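Table inox d'occasion, taches et micro-rayures : comment la récupérer ?

Posté dans Maison et entretien > Métaux
Consulté 2,519 fois

brenska_k
Bonjour à tous, j'ai récupéré une table inox pro en juillet, elle vient de la cuisine d'un traiteur qui fermait. Payée 175 euros livraison comprise donc je me plains pas trop. Elle va servir dans mon atelier, et un peu pour les confitures quand la cuisine est prise.

Souci : des traces blanchâtres qui partent pas, plus des petits points orangés près d'un pied. J'ai essayé liquide vaisselle + éponge, rien. Vinaigre blanc, un peu mieux sur les traces mais rien sur les points. Mon beau-frère me dit paille de fer, ma voisine me dit surtout pas. Du coup j'ose plus rien faire.

Autre question, je voudrais délimiter une zone propre avec de l'adhésif de couleur. Est-ce que ça abîme l'inox si on le laisse des mois ? Et la colle, ça s'enlève avec quoi ? Merci d'avance !!

Bontu Sisay
Salut. Ta voisine a raison, pas de paille de fer. Ça laisse des particules d'acier dans les rayures et après ça rouille pour de bon. Tes points orange c'est peut-être déjà ça d'ailleurs, un ancien proprio qui a frotté comme une brute.

Traces blanches : calcaire à mon avis. Vinaigre tiède, pas froid. Tu imbibes un torchon, tu le poses dessus, tu laisses un quart d'heure, tu rinces bien. Rincer BEAUCOUP et sécher tout de suite, sinon les traces reviennent et tu vas croire que ça marche pas.

Points orange : bicarbonate en pâte avec un peu d'eau, chiffon doux, toujours dans le sens du brossage. Jamais en rond. Si ça résiste, pierre d'argile (la pierre blanche du commerce), ça marche très bien, mais essaie d'abord dans un coin. Et jamais de javel, ça pique le métal. Ni en même temps que le vinaigre, dangereux à respirer.

Pour l'adhésif, oui ça se fait, j'en ai sur la mienne depuis 2 ans. Dégraisser à l'alcool avant de coller, sinon les bords se relèvent au bout d'une semaine. Prends du large et plutôt mat, ça se voit mieux quand le plateau brille sous les néons.
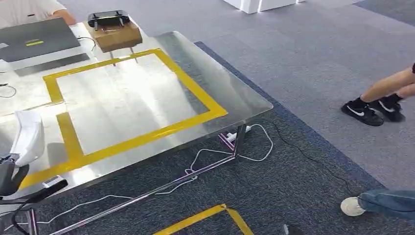
Table inox, zone délimitée à l'adhésif jaune.

Pour l'enlever : sèche-cheveux, tu tires doucement à plat, et les restes de colle partent à l'huile de cuisine. Tu laisses agir, tu essuies, puis eau savonneuse. Evite le grattoir métalique, une vieille carte de fidélité suffit. Par contre pour les confitures, pose rien d'ouvert à ras du scotch, les bords gardent la crasse.

Pour les rayures fines, un peu d'huile minérale ou de paraffine alimentaire sur un chiffon. Ça les enlève pas, ça les cache. Moi ça me va.

abdella36
+1 pour la pierre d'argile. Moi j'avais acheté un spray inox de chez Prilside, bof, ça brille deux jours et ensuite toutes les traces de doigts ressortent.

Vérifie aussi si c'est vraiment de l'inox partout, sur certaines tables les pieds sont juste en acier galva. Test de l'aimant, mais attention c'est pas fiable à 100%, y a des inox qui attirent l'aimant.

brenska_k
Merci ! Vinaigre tiède fait ce midi, les traces blanches sont presque parties. Les points orange j'attaque ce soir au bicarbonate. Pour l'aimant il colle aux pieds et pas au plateau, donc je vais me méfier de ce coté là.

brevedbridge
Jus de citron et basta, ma grand-mère faisait tout comme ça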